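4.2 How households come to own three can openers

The diary data left us with an awkward finding. Participants who had told us at intake that they owned "one or two" can openers were, by the second home visit, producing a third from the back of a drawer, and in several cases greeting it like a cousin at a wedding. Baptiste and Hinrichs noted the same pattern for vegetable peelers in their pilot work in Bolley, and put it down to gifts. Our own material suggests that gifts explain very little. Almost no one gives a can opener as a present, and the one participant who received one has not forgiven her brother-in-law.

We therefore went back to the interview transcripts and sorted every account of acquisition by what the speaker said had happened just before. The largest group by far concerned a failed search. The household needed the tool, could not find the tool, and bought the tool. The original then surfaced, usually within the month, and was kept. We call this replacement without loss. It is dull to describe and does most of the work in our data.

The second group we call inheritance by merger. Two adults with a full kitchen apiece move in together and neither set is culled. Edeltraud Schwerdtfeger, who carried out the interviews in Bresen, recorded a couple who had been married for 17 years and could still say, with some heat, whose ladle was whose. The husband's ladle was described by the wife as "the shallow one." It had not been used since the wedding. It had also survived two house moves, one of them across the country, and at the time of our visit it hung on a better hook than hers.

The third group is small and we report it mainly because reviewers of an earlier draft liked it. These are purchases made on vacation, in rented kitchens, where the tool supplied was judged unfit for use and a new one was bought, used once and carried home. All of the corkscrews in our sample with a foreign price sticker belong here.

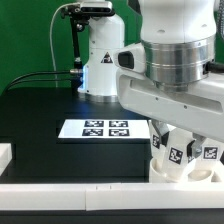 Figure 4.

None of this would matter much if drawers were elastic. The average drawer in our sample was judged "full" by its owner at intake and "full" again at the end, although the inventories showed that most had gained items in between. Fullness, as people use the word, seems to be a mood more than a measurement. Åberg has argued that a drawer is called full when it first fails to close, and that every later judgment is made by comparison with that day. Our participants partly bear him out. Several could recall the occasion quite clearly, and the offending object was nearly always a potato masher.

We had expected the failed-search purchases to drop off once people had been through a home inventory. After all, they had just spent an afternoon with a researcher laying the contents of the drawer out on a towel. They did not drop off. Of the 1,640 diary entries in which a participant reported looking for something in the kitchen, those written after the inventory were no more likely to end in the thing being found. What changed was the tone. Entries before the inventory tend to blame the drawer. Entries after it tend to blame other members of the household, often by name, and on one occasion they blame us.

Organizers deserve a short word of their own. We gave 16 households a divided drawer insert, the Wurby, and asked them to use it in whatever way they liked. By the March visit the insert was still in the drawer in most of these homes, and the tools were lying on top of it. Two households had moved it to the bathroom and reported being delighted. One had lost it, which we had not thought possible given its size, and we have coded this as a failed search pending further developments.

It would be easy to read these results as a story about waste, and the earlier literature mostly does. Baumgart households, with the smallest kitchens in the study, are usually held up as the thrifty case. We are less sure. They owned fewer tools per drawer, but they also had more drawers that we were politely asked not to open. A participant in this group told the interviewer that the hallway cabinet was "not really kitchen" and then went to it twice during the visit, once for scissors and once for a sieve. Counting only the tools in the kitchen proper would have made her the tidiest person in the sample.

Two limits should be kept in mind. First, the diaries were kept by whoever in the household agreed to keep them, and this was seldom the person who puts things away. Kocabaş has pointed out in discussion that a study of lost objects that relies on the loser's account is likely to be short on culprits. We accept this. Second, our category of "kitchen tool" leaves out batteries, string, birthday candles and takeout menus, all of which live in the same drawers and compete for the same space. A fair number of failed searches ended under the menus. We return to the problem of the mixed drawer in Section 5, where the coding scheme becomes somewhat less tidy than the one used up to this point.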